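Grade the Log, Then the Run

Posted in: Opinion, Student Projects

Every June I read the final reports from our two-arm manipulation project, and every June the same paragraph appears in most of them. It says the robot completed the task, it gives a success rate, and it stops. I have come to think the success rate is the least useful number in the report and that we should stop awarding points for it.

Some background for readers outside the department. The course is called Millet, after the lab room. Students work in teams of 4. Each team gets a bench with two arms, a tray, a set of push buttons in several colors and a bell. The task is to sort the buttons into the tray by a rule the team draws on the first Friday, then ring the bell. The control software is a student-maintained package called Drender, which has been passed down and patched by each class in turn. A team demonstrates 10 runs for credit.

The task is small on purpose. A button has a square housing and a round cap, so it can stand up or lie on its side, and those two cases need different grasps. Two buttons in a tray leave less room for the fingers than one does. The bell needs a press of limited depth. These are enough problems for one term, and most teams underestimate all of them.
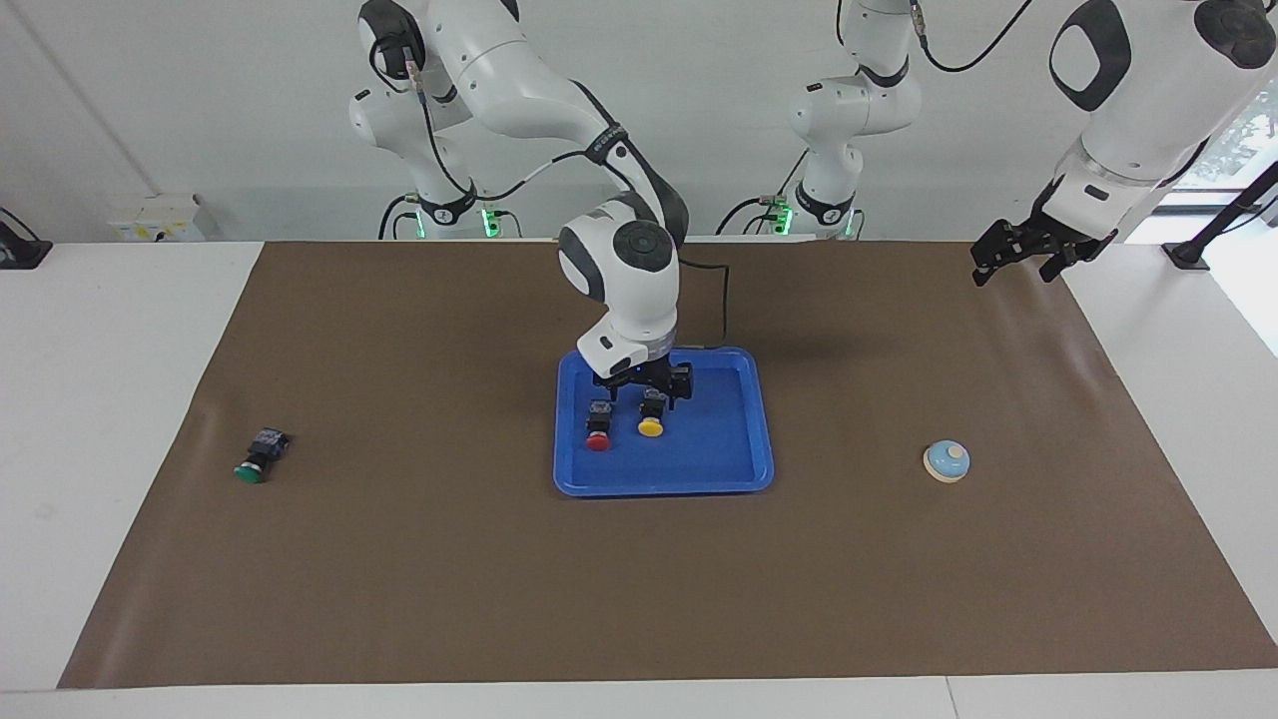
What the score rewards

Under the present rules, the 10 runs carry half the grade. The predictable result is that teams tune for the 10 runs. They mark the paper under the tray with pencil ticks. They find the one starting layout that their planner likes and reproduce it to the millimeter. They learn that a button lying on its side costs them a regrasp, so they stand every button up before pressing start. None of this is cheating, because the rules permit it. It does mean that a team can score full marks with a program that would fail if the tray were moved by the width of a finger.

I went back through one team's log folder last term. It held 173 recorded attempts made before the graded session. The report used none of them. In those files were a gripper that closed early on tilted housings, a joint limit reached whenever the tray was placed too far back, and a bell press that drifted lower with each restart until someone rehomed the arm. That is a fine semester of engineering, and it earned zero points. The team's grade came from the graded runs, all of which used the same layout.

What I would change

Cut the graded runs to a quarter of the mark. Have the instructor set the layout, including at least one button on its side. Give the other quarter to a failure log: each entry states what the arm was told to do, what it did, the suspected cause and the test that confirmed or ruled out that cause. Entries with a wrong first guess should score the same as entries with a right one, provided the test was sound.

The cost is grading time. A log takes longer to read than a score sheet. We could cap it at 800 words per team, which forces selection, and selection is itself something worth grading. I would also keep one shared bench hour for watching another team's arm. Students are quick to see a bad approach angle on a bench that isn't theirs, and the two arms getting in each other's way is much easier to notice when you didn't write the code for either.

I expect the objection that competitions score outcomes, and that our teams go on to the Somora regional, where the score is all that counts. True, but the regional also changes the layout between rounds. Our last entry, Sosulov, did well in our own room and poorly there. I don't think the two facts are unrelated.
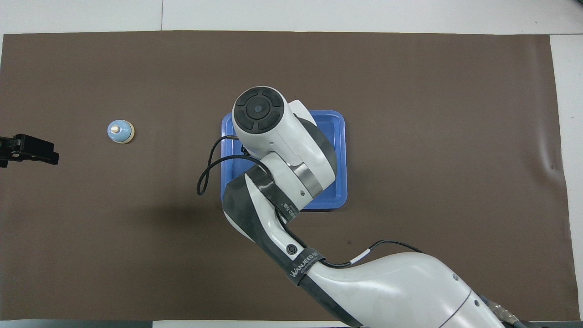 Lorne Després replied to a draft of this piece that a graded failure log would soon be tuned for as well, with teams producing tidy failures on demand in the last week. He would keep the success rate at half the grade, randomize the layout, and make the log pass/fail.

I can accept the randomized layout without reservation. On pass/fail I disagree. A pass/fail log gets written the night before. Time stamps from Drender would catch most of the invented failures, and the remaining ones would at least require the student to understand the arm well enough to break it in a specific way. The proposal goes to the course meeting with both versions attached.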